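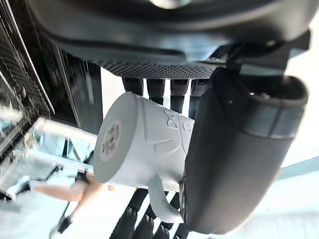
**Welilstead Allotment Society: minutes, September 26, 2020**

Present: Violeta Orellana (chair), Wenceslao Medina, Javiera Quezada, Cristóbal Pereyra. Apologies: Javiera Insaurralde.

1. Minutes of the March meeting agreed.
2. **Water.** The tap by plot 31 still leaks. Wenceslao has a quote of £143 from Ledesma. Agreed to go ahead.
3. **Money.** Balance is £542 before the tap is paid for. Two rents outstanding. Cristóbal to write to both.
4. **Hedge.** Lane side to be cut in October. Javiera Q. asked that the brambles by the gate be left until last.
5. **AOB.** Compost bays are full. No more turf, please. Violeta to put up a notice.

Next meeting to be set by email.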